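16 April 2019
Posted by the author

I gave up sugar in my tea last July, and since a few people have asked how it went I thought I would write it down. I took two sugars in every mug from the age of fourteen, and I drink a lot of tea. At work in Plarthorpe the kettle goes on before the computers do.

The first week was poor. Tea without sugar tasted of wet cardboard and I left most of it. I tried cutting down to one, then a half, but I kept losing track of the half and tipping in more. In the end I stopped in one go.

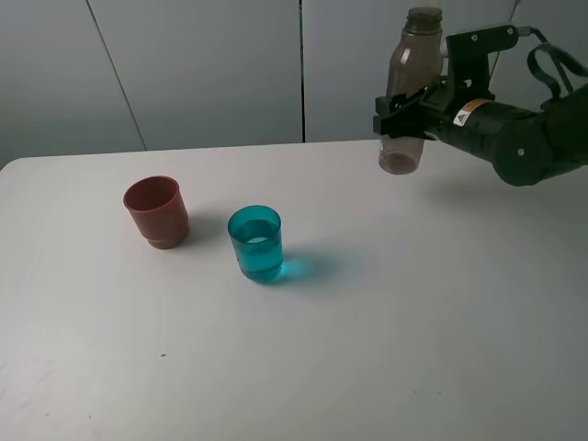
What helped most was changing the tea. The bags I had been buying for years were fine with sugar and rough without it. I moved to a loose leaf from Bostura, the small shop by the bus station, and brewed it for less time. Two minutes is enough for me. My mother leaves hers in until it looks like gravy, so I make my own when I visit.

I also drank more cold drinks that summer -- mostly squash made very weak, or water with a slice of lemon if there was one going.

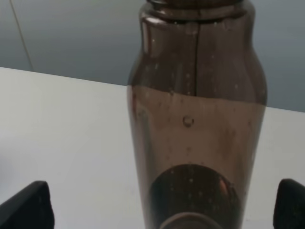 Demchenko wrote under my last post that squash is cheating, and that anyone giving up sugar should give up the lot or not bother. I can see the point. But I was only trying to stop putting it in tea, and I still eat biscuits. If I had tried to drop everything at once I would have lasted until the weekend.

By the seventh week I had stopped thinking about it. Then somebody at work handed me the wrong mug, with sugar in, and I couldn't finish it. It coated my teeth. I was quite pleased, and also a bit put out, as I used to like that taste.
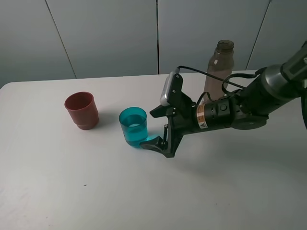
Coffee

Coffee was harder. I only have it at weekends and I kept the sugar in until after Christmas. Milk helps if it is warmed first. I never got on with it black and have stopped trying.

The bag of sugar I bought last summer is still in the cupboard, gone hard in one corner. I use it for crumble. Next I might look at salt, though I like salt a good deal more than I ever liked sugar -- so we will see.

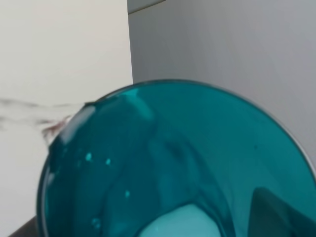 Teal cup, tipped to the left.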